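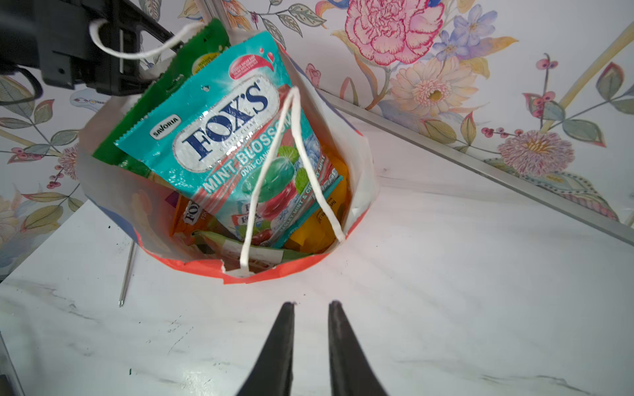

Slide 1. Bag station, wrist camera view. One handle is on the black mount, the other is standing free above the candy.

Speaker notes
Handle Snag Fault on the Skallard Bag Cell
Presented by Rosalinda Lagman, Matadeo
August 2026

Leave slide 1 up while people are seated. Begin when the room is quiet.

Good morning. My part of the program covers one fault on the bag-handling cell, the stop that followed it, and the changes now in force. Questions on the purchasing side should go to Jerome Belmonte after the session.

Point out the free handle on the slide. The twisted paper loop rises from the front rim and reaches over the packages. The gripper has to pass near that loop whenever it goes into a bag for an item. Please keep this in mind for the rest of the talk.

Slide 2. What happened

In July the cell was running mixed candy orders in paper shopping bags. On cycle 1,889 the gripper entered the bag to remove a pouch and closed on the pouch and the front handle together. The arm began its normal lift. The handle pulled tight, the bag tipped toward the operator side, and the other handle tore off its mount.

The arm did not stop. It carried the bag 4 seconds into the transfer move before Tanner Friesen pressed the emergency stop. He was standing outside the marked area and was not hurt. The contents fell on the table and the floor.

Pause here. Staff from the second shift may wish to add something.

Slide 3. Why the arm kept moving

There were two causes, and they should be kept separate.

The first was in the grasp check. The software confirmed that the fingers were holding something of a suitable width. It did not ask whether anything else was caught with it. A paper handle adds very little width, and the check passed.

The second was the force limit. It had been raised during setup for heavier bags and was never returned to the approved value. Edgardo Quiambao found the entry in the Ceka log. The change was recorded, but no review date was attached to it — this is a gap in our procedure, and the department accepts responsibility for it.

Slide 4. Changes in force

The force limit is back at the approved value and is locked. Any change requires two signatures and expires at the end of the shift.

The arm now makes a short test lift and holds. If the bag moves with the item, the fingers open and the cell calls for an operator.

Operators fold the front handle outward before starting a cycle. Vanderleia Meireles has posted the revised work card at the station.

No one reaches into the bag until the cell shows a full stop. A paused arm is not a stopped arm.

Slide 5. Open items

Glossy pouches remain difficult for the item detector, and we have not tested the new lift check on bags with cord handles. Both items are assigned to the Au test line. The next report is due in 6 weeks.

If time is short, skip slide 5 and refer the audience to the handout.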